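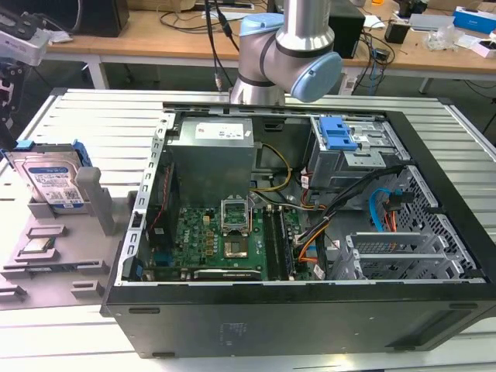 Teardown data group, minutes
Saturday, May 7, 2022, Palldale workshop

I drew the short straw on note-taking again, so these are in my words and in more or less the order we talked about things. If I got you wrong, write it in the margin of the shared copy and I'll fix it.

1. Minutes from last time
Approved, after we corrected the spelling of Hultar in two places. (My fault, both times.)

2. Where the count stands
We have 1519 demonstrations saved for the desktop computer task. Of those, 179 are still waiting for somebody to look them over and mark them good or bad. That pile has grown since the last meeting and we all groaned a little. The plan is that everyone takes a share before the June meeting, and no one reviews runs they drove themselves. I said I'd set up the split and send it out this week.

There was a longish talk about what to do with runs where the arm gets the part out fine but then fumbles it on the way to the tray. I wanted to keep them and cut them at the point where things go wrong. Others felt a cut run teaches the model to stop halfway, and I have to admit I can see it! We didn't settle it. For now they get the tag "partial" and stay out of training.

3. The processor step
This took up most of the meeting. Everybody agrees it's the hardest part of the whole job. With the tower on its side and the socket frame standing straight up, the arm has to come in over an open pin field, and there's just not much room for being sloppy. The chip has its own shallow pocket in the gray tray, and the hard drive stands upright in the rear one, so at least the parts have proper homes now and we're not arguing about that anymore.

What we are arguing about is whether to record taking the chip out and putting it back as one long example or as two short ones. We went around the table on this twice. Decision: two short ones, starting with the next session, and the old long ones stay in the set as they are. If the model trained on Nekus last month's way does better than the new one, we go back to it and I will not say I told you so.

Also agreed: do 10 practice runs before any recorded ones on this step, every driver, every session. Yes, even those of us who think we're good at it.

4. Variety
We keep recording the same towers in nearly the same spot on the slatted table, and the model has noticed. It does very nicely until you slide the case over a hand's width and then it reaches for thin air. So from now on the case gets moved and turned a bit between runs, and the driver writes down that it was moved. Somebody asked whether the tray should move too – we said no, one thing at a time.

Du Plessis has offered us a batch of retired office machines. We'd like them very much, mostly for the different cases and drive cages. I'm to write back and ask when we can pick them up, and whether the side panels come with them (last time a few didn't).

5. Labels
The written instructions that go with each run are all over the place. One person types "remove drive," another writes a little novel. We picked a house style: a plain sentence, verb first, name the part and say where it ends up. "Take the hard drive out of the cage and stand it in the rear pocket" is the kind of thing we want. There are 195 older runs with no instruction at all, and those will be done first. I got a bit carried away about commas here and was asked to move on.

6. Odds and ends
The long desk behind the table is due for a tidy, cables especially. We'll do it before the next session, all of us together, fifteen minutes.
The Nekus login expires soon, so please change your password when it nags you.
Hultar wants a short progress note. I'll draft it and pass it around first.

7. Next meeting
First week of June, same room, day to be picked by poll. Somebody else is taking notes – I have that in writing now.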